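Talks > Local History > Speaker Notes

Stays, Corsets and the Women Who Sewed Them
Notes for the Erkmont library talk, Lizeth Bermúdez
Last updated: Sun 8 April
2 comments | 100 shares

Start with the sound. Ask everyone to sit up straight, take a deep breath, then imagine doing that against a row of whalebone. Wait for the groans!

In 1710 a pair of stays was built to last for years. The oldest one in our town list belonged to a miller's wife, and she left it to her niece in her will, right next to the copper pots. I love that line — read it out slowly. Point out that she also says which niece is NOT to have it.

Move on to who did the work. Men mostly cut and fitted, women mostly stitched, and the stitching is where you should look. Tiny, even, row after row, often done by a window in winter light. Mention the Londoño shop ledger and the page where somebody has tried out a pen in the margin.

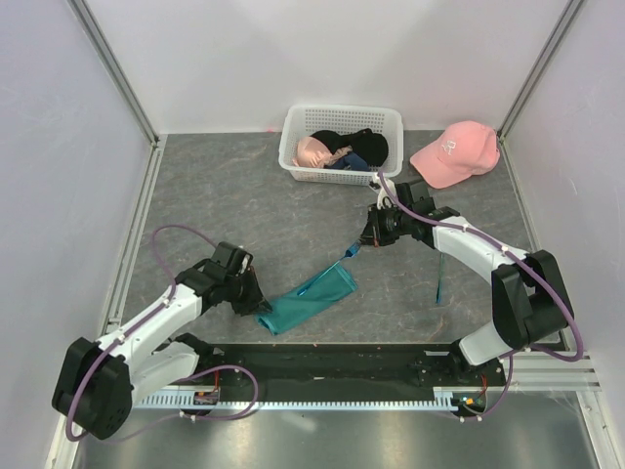

By 1815 the waistline had shot up under the bust and everything got softer and shorter. Some people were thrilled and some were scandalized, and you can hear both in the Flendiritz letters (read the one about the aunt at dinner, skip the second page, it drags).

Pass around the sample with the cording now. Clean hands, please! Tell them to feel how stiff plain cotton gets with nothing but cord and close stitching — it surprised me so much the first time that I went home and tried it myself, badly.

If there's time, the Jimen pattern and how to read it. If not, go straight to questions and mention the sewing afternoon in September. Sign-up sheet is by the door.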